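Leave the Walls Alone for a While

My sister moved into a new apartment in November and by the end of her first evening there she had something hanging on every wall. I'm not exaggerating. She had the mirror up in the hall before she had sheets on the bed. When I came over with soup she was standing on a kitchen chair with two nails between her teeth, asking me if the print of the lemons looked straight.

It looked straight. I also thought it looked like it had been put up by someone who didn't live there yet, and I've been trying to work out why ever since.

My opinion, which has annoyed more than one dinner table, is that you shouldn't hang a thing for the first few months in a new place. Live with the bare walls. Put your frames in the closet, facing each other so the glass doesn't scratch, and forget about them until something bothers you enough to go get one.

I came to this by being lazy. When I moved into the apartment on Avalmont Street I had 185 square feet of living room (I know because the lease said so, proudly) and a hammer I couldn't find. Weeks went by. I kept meaning to buy another hammer. In the meantime I learned that the sun comes in low around four and lands on the long wall in a slanted patch, and that I liked sitting across from it with my shoes off doing nothing at all. If I'd had my big framed map there, I'd have had glare on a map. I'd never have known about the patch.

People get nervous around a bare wall. I do too! My mother calls it "waiting-room walls" and she means it as an insult. Guests look around and ask if you're still settling in, and you hear yourself apologizing, and the next weekend you're in a store buying a picture of a bicycle leaning on a fence. You don't care about bicycles. You've never leaned one on a fence. But it was the right size and it went with the couch, and now you're going to look at it every day until you move again.

That's the part that gets me, the buying to fill. I've done it plenty. I once bought five matching botanical prints from Starnarlow, the home store out by the highway, because they came as a set and the set was on sale. I hung them in a row over the desk with a level and a pencil and a lot of swearing. I can't tell you what a single one of those plants was. They were on that wall for two years and the only time I really looked at them was when I took them down and found the paint behind them was a nicer color than the rest.

Compare that with the one thing I hung late. It's a small painting of a harbor, not very good, that my uncle got at a church sale in Kaijage and gave me when I finished school. It leaned on a bookshelf for most of a winter. I moved it to the kitchen, then to the bathroom (bad idea, steam), then to the floor by the front door, where I kept almost kicking it. One morning I carried it to the spot beside the bedroom window where I stand to button my shirt, and that was the place. It took one nail. I say hello to that harbor every day, more or less.

I should say I don't think small pictures need big company, either. There's an idea going around that anything under a certain size has to be part of a group or it will look lost. So you get those walls with frames packed edge to edge like luggage, and your eye slides right over the lot. I like one little picture, hung high and off to the side, with a lot of plain wall next to it and a lot of floor in front.
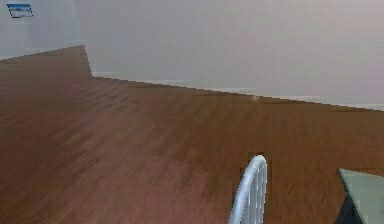 Sixten Tangen wrote to me after I said some of this in my newsletter, and he wasn't having it. He said a bare wall is a luxury for people who know they're staying, that he has moved with every job he's ever had, and that if he'd waited months to hang his things they would have spent their whole lives in a box. The first thing he does in a new place is put up his grandmother's weaving, before he unpacks a plate, and then he can sleep.

I read that a few times. It's a good argument and I don't have a great answer to it. If you have one thing that makes a room yours the minute it goes up, then sure, put it up, put it up before the movers leave. I suppose what I'm against is all the rest, the stuff that goes up the same night to keep the first thing company.

And he's right about the moving. I've been lucky. My rent in Avalmont Street stayed low and my landlord mostly forgot I existed, so I could afford to sit around watching a patch of sun. When I lived in Trernari I was there for such a short time that I never unpacked the closet at all, and what I remember of that room is a ceiling light and a radiator. Maybe a lemon print would have helped.

I told my sister about his letter. She said she'd been trying to tell me the same thing on the night of the soup, only she'd had nails in her mouth. Then she asked if I wanted the mirror, because it's in the wrong place and every time she comes out of the bathroom it scares her half to death.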